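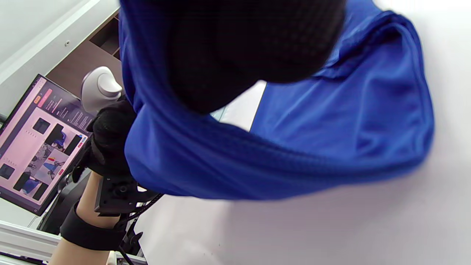
Laundry is the chore people ask me about most when the subject is home robots. Washing and drying were automated decades ago. Folding and putting away are still done by hand in nearly every house I know.

Part of the problem is that cloth has no fixed shape. A mug looks like a mug from any side. A shirt dropped on a table lands differently each time, and the machine has to find a hem or a corner before it can start.
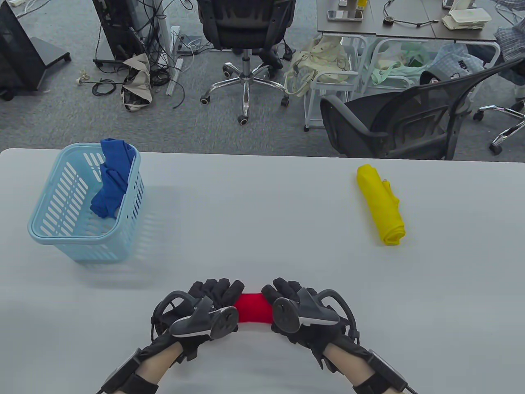 Can a home robot fold a load of laundry today?

Some can get through a small load of plain items on a clear table, slowly, with a person close by to fix the bad grabs. I wouldn't plan my Sunday on it.

I spent a day in June watching a Hattar arm fold hand towels in a laundry room. Over 400 towels went through. It dropped or misfolded 43 of them. Aoi Amano, who runs the room, had one worker standing next to it all day for those.

The misses were mostly two layers picked up as one, or a corner that had rolled under. A person feels that with a fingertip and corrects without looking.

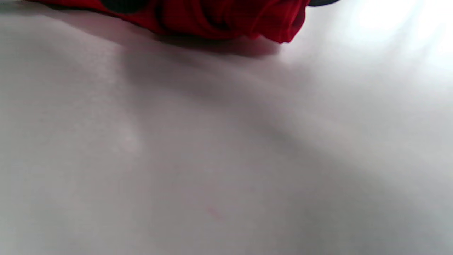

Thin fabric was worse. The arm took 25 seconds on a good towel and over twice that on a pillowcase, and they stopped giving it pillowcases after lunch.

Shop-floor work is further along. Hakum has a bin-picking cell that runs the night shift on boxed parts. Boxes hold still and every one is the same size. Ask the same cell to bag a T-shirt and you need a different gripper and a lot more training.

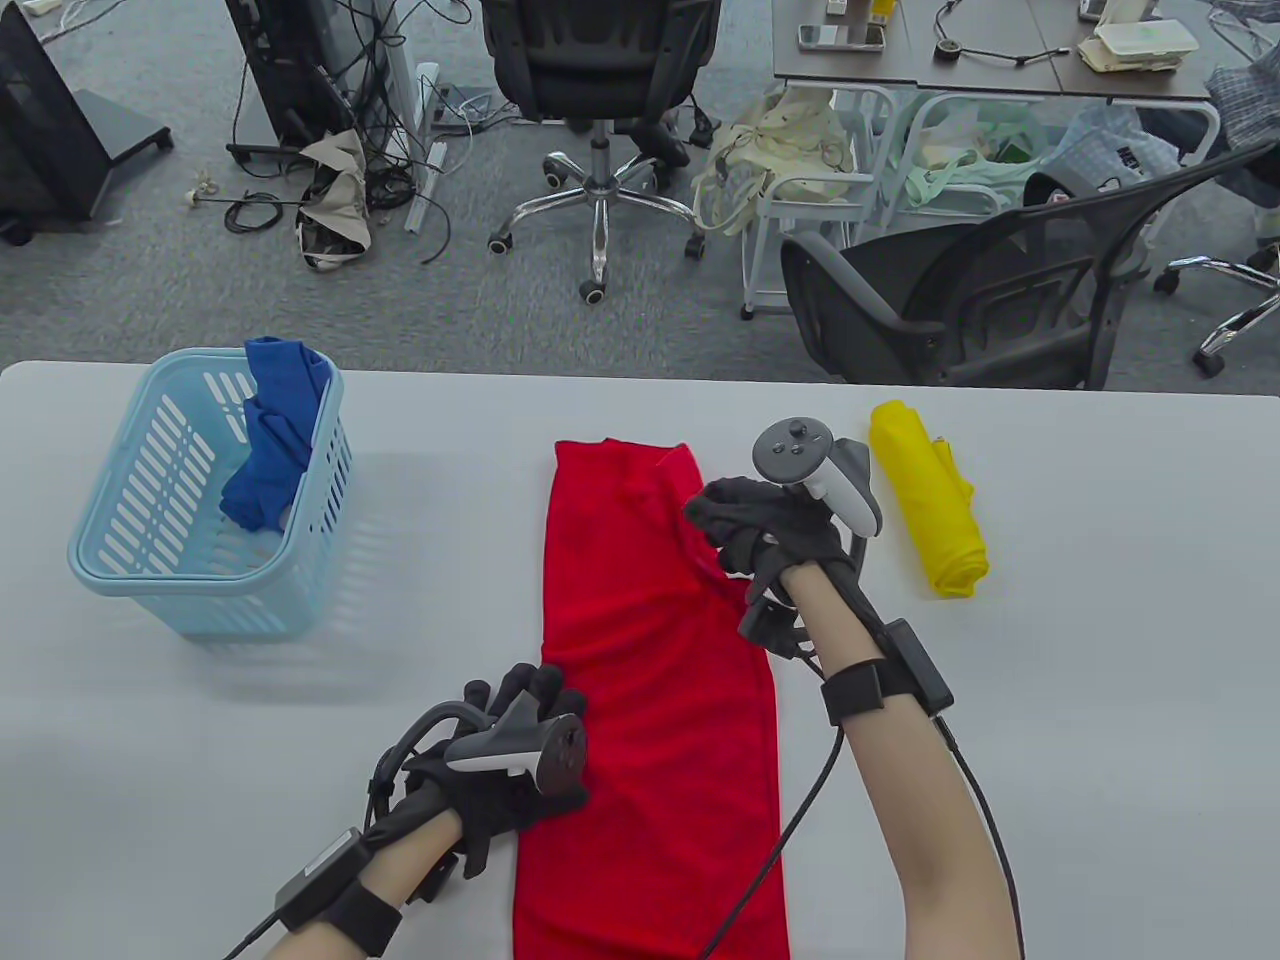 Red cloth on the table, yellow one already rolled.

Price is the other question. The Cediveck rental I was quoted is 698 a month, towels only. For a hotel that might work out. For my house, I'll keep folding.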